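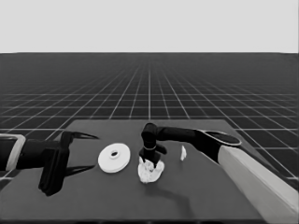
4.2 Survey sample and weighting

The voter survey was fielded in Clerden during June, with the last interviews accepted on 10th July. Respondents were drawn from the county registration file and contacted by mail, then by telephone if no reply was received. The final sample contains 2221 registered voters, of whom 449 reported no party affiliation. Weights were raked to age, sex, education and township, and trimmed at the fifth and 95th percentiles.

Exposure to campaign advertising was measured with 2 items. The first asked whether the respondent recalled any advertisement for a candidate for county executive in the past week. The second asked for the channel. Recall was coded as zero where the first item was left blank; dropping these cases instead leaves the sign of the estimates unchanged.

Standard errors were obtained from 1000 bootstrap replicates, resampled within township. Plivalon and Dulto share a single media market and were treated as one stratum. Salehi was kept separate despite its small size, as its ballot included a school levy that may have raised turnout independently of the executive race.

Figure 3. Rendered view of the simulated workspace, grayscale.

Estimates for unaffiliated voters are reported in Section 4.3.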